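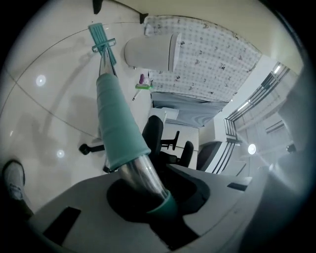
Mopping next to the office chairs, seen from the gripper.

1/ Mop day for the Vullden set. We're collecting floor cleaning examples with hand-held grippers: a person holds the tool, does the chore, and the camera on it records. No robot arm needed at this stage.

2/ Where we stand: 1,510 episodes kept so far, 700 of them with a mop. The rest are wiping and picking things up off the floor. Target for mops was set back in January and we're behind on it.

3/ Long tools are harder than cups and sponges. The gripper holds the pole at one end and the part doing the work is way out at the other. A small turn of the wrist moves the mop head a lot. You see it right away when you plot the paths.

4/ Glossy white tile is its own problem. The ceiling lights show up in the floor as bright round spots. Our tracker at Palteck used to lock onto spots like that and drift. We now mask the brightest areas before tracking. Helps on most clips.

5/ We don't clear the room first. Chairs stay out, bedding hangs where it hangs, feet get in the shot. A policy trained only on bare floors did badly in the Nollness apartment, so furniture stays in.

6/ We threw out 58 episodes this week. Most were people lifting the mop head off the floor halfway through a stroke. A few had the pole slipping in the grip. Slips get their own folder, as we may want them later for recovery training.

7/ Rule for collectors, same as before: start with the mop head flat on the floor, hold still for 2 seconds, then go. The pause makes it much easier to cut the clips.

8/ Someone asked if we label each stroke. No. One line of text per episode, like "mop the floor next to the chair."

9/ Next up is the Hlongwane site, which has dark wood floors and no tile anywhere. Same mops, same rules. Will post the tracking numbers when that batch is in.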